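Does a White Board Protect a Work Table? Project Report, Materials and Workspaces Unit, Hindesden
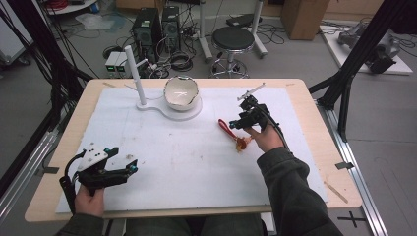

The question for our project was whether laying a sheet of foam board over a wooden work table is worth the money and the trouble. The course handout from Haworth treats it as settled: cover the table, keep the table. I was not convinced when we started and I am only partly convinced now. A large white board on a light tan top leaves a border of bare wood along the edges, and the edges are where people lean, drag things and put down drinks. The board also shows every mark. Ours has faint brown stains, smudges and small specks in the middle and toward the lower left, and those stains are the only real evidence we have that the cover does anything. Whether the same marks would have wiped off the wood in ten seconds is a separate question, and the handout does not ask it.

Method

We kept a log of everything set down on the board during normal work in the Plerkness room. Bowls, small parts, tools and cables all counted. Lifting something and putting it back counted as a new entry. By the end of May the log had 861 entries. We had planned on 4,000, which was the number in our proposal, and we were never going to reach it. The proposal was written before anyone had tried to keep a log and work at the same time.

Marks were checked at the end of each session under the ceiling lights. A mark was recorded if two of us could see it from a chair without being told where it was. This rule threw out a lot of "marks" that only one person believed in.

Results

We recorded 43 marks on the board. Of these, 2 went all the way through the paper face into the foam. Both were dents, not stains. No mark had reached the wood underneath when we lifted the board at the end.

The Rorklow supplier sheet says the surface can be cleaned with a damp cloth. We tried it on a spare offcut. The smudges got lighter and wider, and the paper started to lift at one corner. I would not call that cleaning.

Discussion

The easy reading is that the board stopped 43 marks from reaching the table. I don't think our data supports this. Foam board dents easily and wood does not, so many of those marks might never have happened on a bare top. We had no uncovered table to compare with, and that is the biggest hole in the project. We asked for one and were told there was no room.

The color is a better argument. Small things are easier to find on white than on tan wood, and everyone in the group said so. But we did not time it, so it stays an opinion – a popular one.

What I would change

Use half a table covered and half bare, with the same work on both. Tape the edges down from the first session. Write a smaller number in the proposal.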